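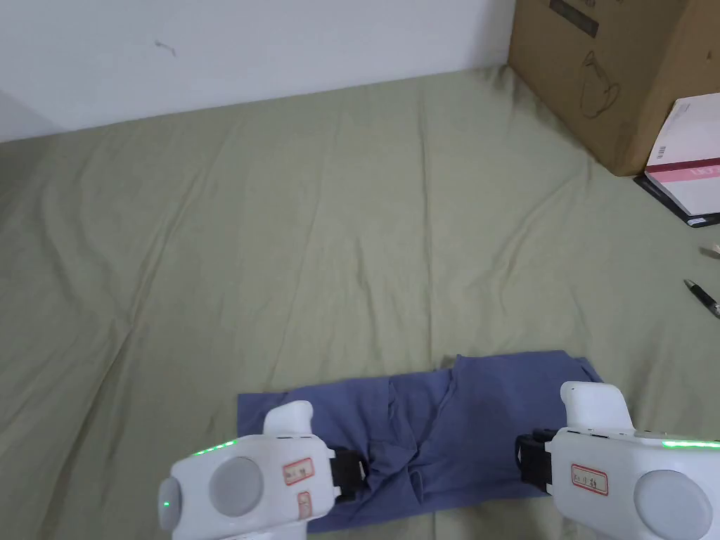

Two hands are better than one

Our Gullora trial has moved on to a matched pair of hand-held grippers, and we love them! Cloth is the real test for us, and gripping both ends at once feels wonderfully natural.

Up to 100 folds are planned for the Tazi jaws.
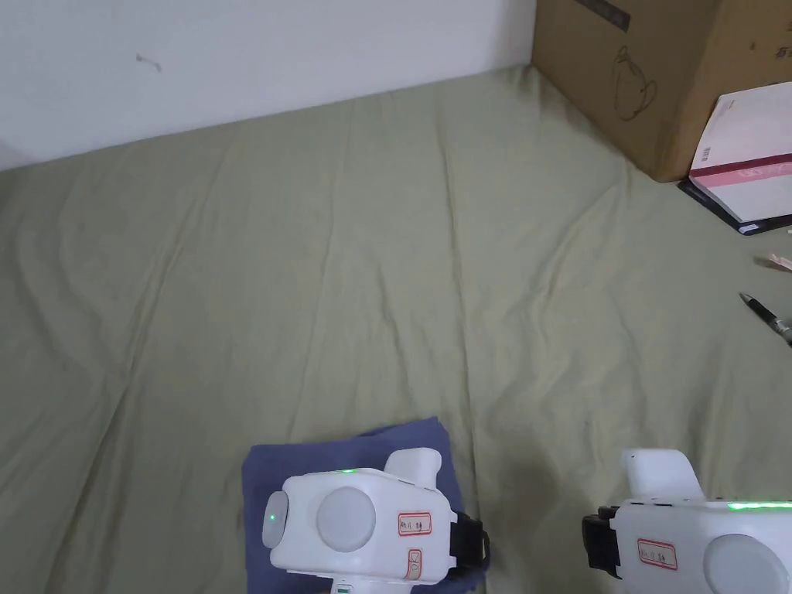 Next up: Leltow 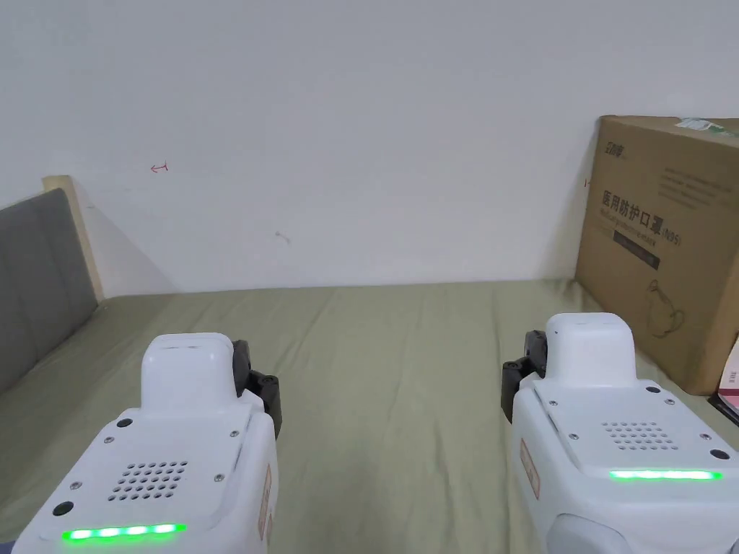 By the Uswood gripper desk | 29 September 2020

The Leltow controller takes over next, with the same pair on the same bed, so we can compare the two fairly.

I keep coming back to the green light strips, so easy to spot while your hands are busy

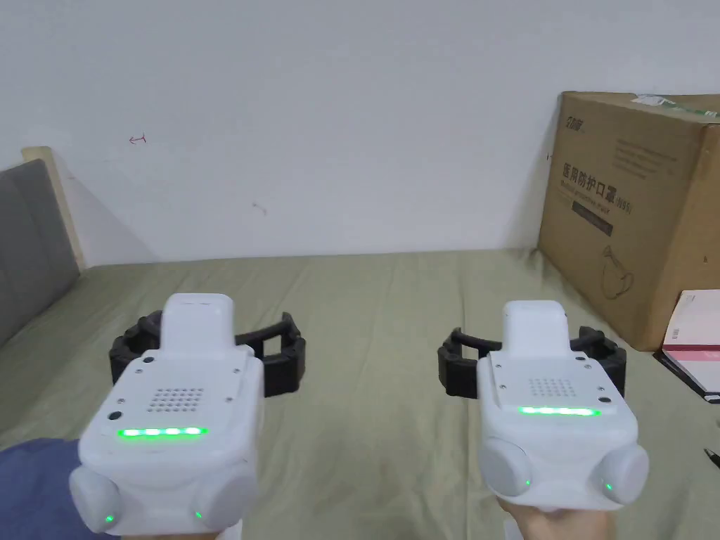 and a real help when you're learning to keep both sides level. Four of us want the next turn!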